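4.2 Wrist-view data and the approach phase

The policy described in Section 3 was trained on demonstrations collected at the Oltow site between November and April 2021. Each demonstration begins with the gripper open and the arm at one of a set of start poses, and ends when the operator signals that the object has been released. We kept 1,000 demonstrations for training and held back 195 for validation. The split was made by session and not by episode, so that no session contributes to both sets. Earlier work on the Lestari controller split by episode, and we found that this gave validation losses that were too low to be of use in choosing a checkpoint.

The wrist camera is the only visual input. This keeps the hardware simple, but it means that the object to be grasped is often near the border of the image, or outside it altogether, at the start of an episode. The fingers, on the other hand, are always in view and always in nearly the same place. A network trained on such images can learn to rely on the fingers and on the recorded joint state, and to pay little attention to the table. We refer to this as state copying. It shows up as a smooth and confident motion towards the average grasp position in the training set, whatever the position of the object.

Soft objects make the problem worse. A fabric bag has no fixed outline, its folds differ from one episode to the next, and the part that enters the image first may be a corner or a seam that says little about where the rest of the bag lies. Pale tabletops add a second difficulty, as there is almost no texture from which the motion of the camera can be judged between one image and the next. Small marks on the surface are then the strongest local features available, and a feature tracker will attach itself to them.
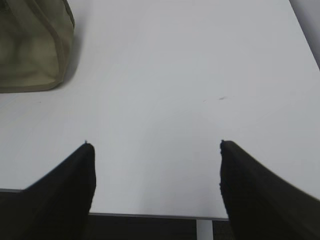
Figure 4. Wrist view with the gripper open over the table; part of the fabric bag lies at the upper left.

To reduce state copying we made two changes. The first is a mask over the finger regions, applied to the feature map after the second convolutional stage. Masking the input image directly was also tried, but the hard edges of the mask produced strong responses of their own and the validation loss rose. The second change is to drop the joint state at random during training, replacing it with a learned vector. The drop rate is held constant for the first part of training and then lowered in equal steps. We did not tune this schedule closely.

The target of the approach phase is expressed in the camera frame as an offset from the midpoint between the fingertips. When the object is only partly visible, the offset may point outside the image. We do not clip it. Clipping was used in the Massawe baseline, and there it led to a characteristic stall: the arm moved until the visible part of the object reached the image border and then held its position, as the clipped target no longer changed - a fault that is easy to mistake for a problem in the low-level controller.

Marks on the table were not removed or covered during collection. In a separate test we painted synthetic smudges into the validation images, at random positions and with a range of contrasts, and measured the change in the predicted offset. With the mask and state dropping both in use, the change was small for all but the darkest smudges. With neither in use it was also small, which we take as a further sign of state copying, as a network that ignores the table will not be disturbed by marks on it. The smudge test should therefore be read together with the object displacement test in Section 4.3 and is of little value alone.

Training used the Trevum pipeline without changes to the optimiser. Checkpoints were saved every 800 steps and the one with the lowest validation loss on the approach phase was kept. Losses on the closing and lifting phases were recorded but played no part in this choice.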